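Drollham Folding Room: Gallery

Notes and pictures on flat folding of short-sleeved T-shirts, kept by Theerawat Yimyam. The method is the one used for the Rattanakul stock: back side up, sleeves in, sides in, hem to collar. Finished size depends on the shelf, so measure the shelf first.

Stock and shelving
The June count came to 1452 shirts, of which 159 were set aside for refolding. Most of those had a twisted side seam or a sleeve that had slipped out of the body. Dosden shelves take a narrow fold. Grinova shelves are deeper and take the same fold with one less turn.

Table and surface
A dark covering makes the outline of a pale shirt easy to read. Smooth coverings let the fabric slide, so flatten from the collar toward the hem in long strokes. Short strokes push wrinkles into the side seams.

Spreading and squaring
Set the collar at the far side of the table and the hem at the near side. Work out the large wrinkles before touching the sleeves. 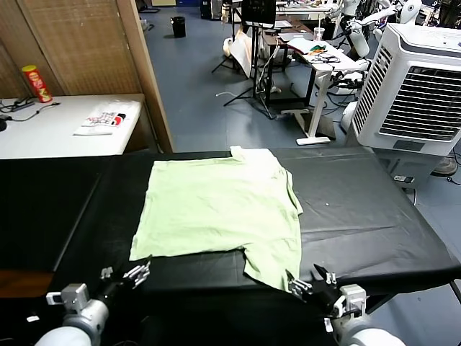 The hem is squared next. Take it at 2 points, pull lightly, and lay it down level. A hem left hanging over the table edge drags the body out of line and the second side fold comes out wider than the first. Allow 2 passes for light jersey. Heavier cotton usually holds after one.

Printed shirts are folded the same way and stacked separately, print up.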